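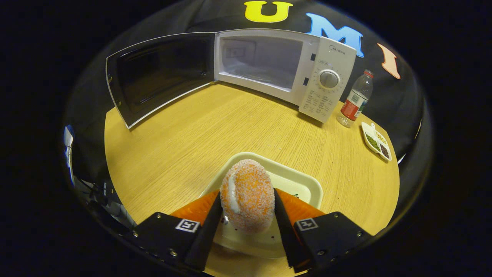
Tuesday, second half of the food set. I'm still working on the round stuff, which I keep putting off because it's fiddly and my wrist complains. Today was doughnuts! The rule I wrote for myself last time was "flat in the tray, grip from the sides," and I'm now crossing that out, at least partly. The sugared orange one does fine standing on its edge between the fingers, and I'd like the set to have both. The sugar is coarse enough that I want to keep an eye on the orange pads (grit and soft rubber, not my favorite pairing), so there's a wipe-down after every 20 demos from now on. Please keep that up if you take over my shift. There are crumbs in the tray too, and I'm leaving a few in for some of the runs, because kitchens have crumbs.

The task, for anyone reading this cold: pick up from the cream tray, carry to the microwave, set down inside, let go, back out. Door starts wide open. We're doing door-closing as its own task, and Tamsin Mahuika has that one on her list, so don't tack it on the end even if it feels natural. I did it twice without thinking and had to toss both.

Things I noticed about my own hands. I squeeze too early. When I watched the morning ones back, I was closing the fingers while still moving forward, and the doughnut gets nudged before it gets held. That's fine for a person and lousy for a policy, which will learn the nudge and do it harder. Slower approach, stop, close, then lift. I say "stop" under my breath now, which helps and makes me sound unhinged.

Also, the glaze side. I'd been turning it to the left every single time, out of pure habit. For the next batch, turn it right on half of them, and away from you on a few.

Clutter: the water bottle and the little seasoning dish stay on the table, off to the right of the microwave, but shuffle them between demos. Wodora's first set had everything parked in the same spot and the model got weirdly attached to it. Move the bottle, move the dish, move the tray a bit as well. Leave the microwave where it is until Liao is done with the calibration check, please, please.

Count at end of day: 3,684 kept across all the Badoso tasks. Target for doughnuts alone is 400 and I'm nowhere close yet, so that's the rest of my week.

To do:
Ask Tedia if the replacement finger pads shipped
Re-label the two door-closing mistakes so they don't sneak back in
Try a plain doughnut with no sugar, same motions, 20 demos, compare slips
Buy more doughnuts (do not eat the test doughnuts, this means me)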